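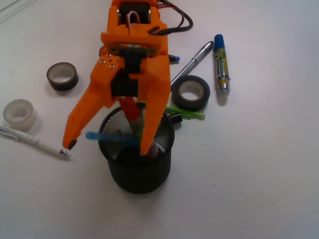

Can one gripper kit cope with desk stationery without a change of fingers?
For most of it, so far. Pens, markers and tape rolls are fine on the fingers that come in the kit. Very thin or very slick things need more care with the closing force, and I'd want the softer pads for those if Haner ever ship them.

15 July 2023
Gun-woo Yoon

Saturday in the lab, quiet, so I finally gave the Haner kit a proper day. It's the printed one we've had on approval from Vukberg. I was expecting to spend the morning fighting it and I was picking up markers before my tea had gone cold!

Build notes first. The linkage went together cleanly, only one hole needed opening out (bottom pivot, left finger, I used the hand reamer from the second drawer). The booklet still has the old screw order on page 2, so go by the loose sheet. Don't tighten the finger pivots fully until the servo has been centred, I did it the wrong way round the first time and had to back everything off.

Calibration with the Yeom software. Open position came out at 1,993 and closed at 952, with nothing between the pads. I like that it shows the raw numbers and lets you type over them. The auto routine stops a bit early on closing, you can hear it give up, so I set the closed value by hand and it has held all day. If you swap the servo, do both ends again.

Picking out of the pot is the job I really wanted to see. Upright pens in a crowd are horrible for a wide gripper, and I thought the broad finger would just shove everything to one side. It does shove a bit. But come in slowly from straight above, with the fingers only part open, and it will get down among them and take one. Markers are easiest. Slim ballpoints like to roll out of the pads if you catch them near the end, so aim for the middle of the barrel. 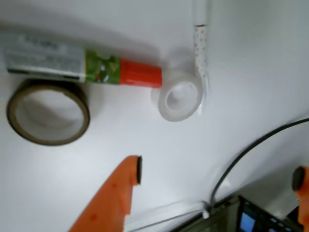

Wrist camera, both fingertips in view, glue stick and tape rolls on the table.

The wrist view is a joy. Having the two pads always in the same part of the picture makes it so much easier to judge the last bit of the approach, and I stopped looking up at the table after a while. Clear tape is the hard one to see on white. I'd try a grey mat next time (there's one under the Dandumau bench, ask before taking it).

Tape rolls: two ways work. Across the outside if it's a small roll, or one finger down the hole and pinch the wall. The second feels much more secure and I'd teach it that way to anyone new.

Grumbles, short list. The cable wants a tie point further up the body, it swings about when the wrist turns. The pads are only a push fit, so check them before a long run. And the log stopped at 2,338 lines with no warning, I only noticed when I went to save. Have written to Haner about the log, no answer yet, it's the weekend.

Would I keep it? I'd keep it tomorrow. We looked at the Dandumau hand in January and it was lovely but you couldn't open it up, and this one I had in bits and back together in around 2 hours.

Still to do: glue sticks lying flat against something else, pot moved to the far corner, and the same picks with the speed turned up. Spare pivot screws are in the lid of the kit box, please put them back there.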